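Tratberg Hill Climb: course and paddock inspection
Walked before practice by Magdolna Major and Botond Szénási. Comments by M.M. unless marked.

1. Start line
Timing beam secured and cables taped: Yes
Wheel chocks at the line: Yes, 2
Oil absorbent within reach: Yes
Comment: The absorbent was there. So was the broom, which has fewer bristles than I do. I am told a new one is on order, and I was told that last season.

2. Barriers, start to first hairpin
Bolts checked by hand: Yes
Posts upright: See comment
Comment: The Stollik section leans outwards at the top of the straight. The installer's sheet says it is "within tolerance" and doesn't say what the tolerance is. I have asked for the number. Until it comes I am marking this as open.

3. Marshal posts
Line of sight to the next post: Yes at all but Post 4
Flags, full set: Yes
Radio check: Passed at 7.40 am
Comment: Post 4 can't see Post 5 over the hedge. The hedge was supposed to be cut in spring. Someone has cut the side facing the road, where it looks nice.
Comment (B.S.): Radio check passed with engines off. I would like to hear it again with three cars warming up.

4. Fire cover
Extinguishers in date: Yes, except one
Seals intact: Yes
Comment: Unit 1826, supplied by Szekeres, has a label with next year's date stuck over an older label. It may well have been serviced. I would like to see the paper. Taken off the post and swapped with the spare from the scrutineering bay.

5. Spectator areas
Rope set back from the edge: Yes
Prohibited area signs: Missing on the inside of the second hairpin
Comment: The plan allows 50 people on the upper bank. There is one way on and off it and it was muddy at breakfast. Whoever drew the plan should try it in the wrong shoes.

6. Run-off and stopping area
Length past the finish: 300 metres on the plan
Surface swept: Partly
Comment: The length is fine if you start measuring at the finish line. The parked trailers take the last bit of it. Seraina Mösli has agreed to have them moved before the first car goes up, and I will go back and look.

7. Medical
Ambulance on site with crew: Yes
Exit route clear: Yes, after a van was moved
Comment: The van had a pass on the dashboard saying it could park anywhere. It can't.

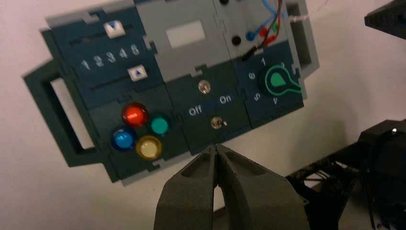
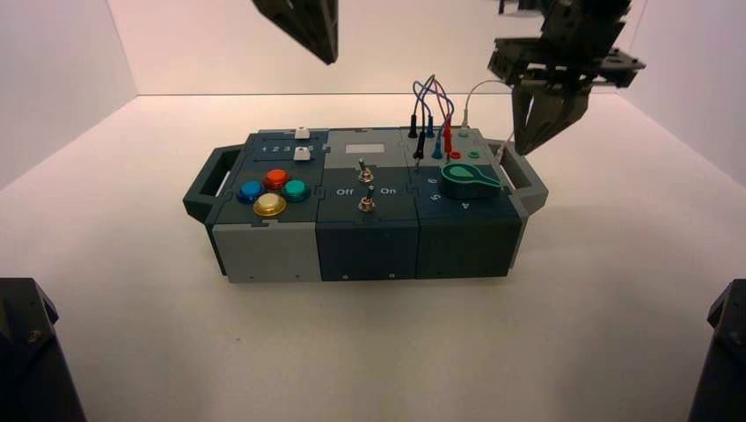
Deltden Motor Club, Course Safety Team

Result: practice may start once items 4, 5 and 6 are signed off. Item 2 stays open and goes to Matilde Brandão as clerk of the course. Last year's sheet also had the lean in the barrier marked as "to be watched", and I can find no record of anyone watching it.

Second walk at the lunch break, meeting at Post 1. Songül Öztürkmen has the keys to the upper gate.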